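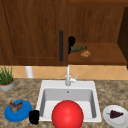
Vol. 9, p. 667

Verkasstead Rules for Household Manipulation in Simulation

The Verkasstead Rules are a set of written practices for testing kitchen robots in computer-rendered rooms. They were first drafted at a workshop in Verkasstead and are now kept by Plorico, a small publisher of technical guides. The rules are voluntary. A laboratory may follow all of them or only a part, but it must say in its report which part it has followed.

Scope

The rules cover tasks at a counter, a sink or a cabinet, where the robot must take an object from one place and put it in another. Typical objects are plates, bottles, cups and food items. Tasks with running water are left out, as are tasks where a person shares the room.

Main provisions

The current text has 15 articles. The most cited one is Article 4, on the statement of the goal. Before any trial, the goal must be written in one sentence that a person outside the project can understand, for example "the plate is in the sink." The sentence must also have a test that the computer can check. If the sentence and the test do not agree, the trial is not valid.

Article 6 deals with objects that have no role in the task -- the rules call them bystanders. They must be placed before the trial starts and their positions must be saved.

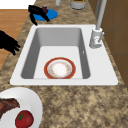

A bystander that is moved by the robot is reported as a disturbance, even when the goal is reached. A bystander that falls from the counter ends the trial. The same article asks that the set of bystanders be changed between trials, so that the robot does not learn one fixed arrangement.

Article 11 is about views. Each camera position must be listed, and a result obtained with one view may not be mixed with results from another. Failed trials must be kept together with the successful ones.

Use

The Kastmont group applied the rules to a series of 1783 trials and published the complete list of disturbances. Nambiar, a maker of gripping tools, uses a shorter form for its internal tests.

Criticism

The most common objection concerns Article 4.

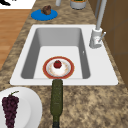 One reader wrote to Plorico that a plate can be in the sink and still be badly placed, leaning on the wall or upside down, and that a test which accepts this teaches the wrong lesson. The reader asked for a second sentence in the goal, describing how the object should rest. Plorico printed the letter in July and added the proposal as an optional note -- the article itself was not changed.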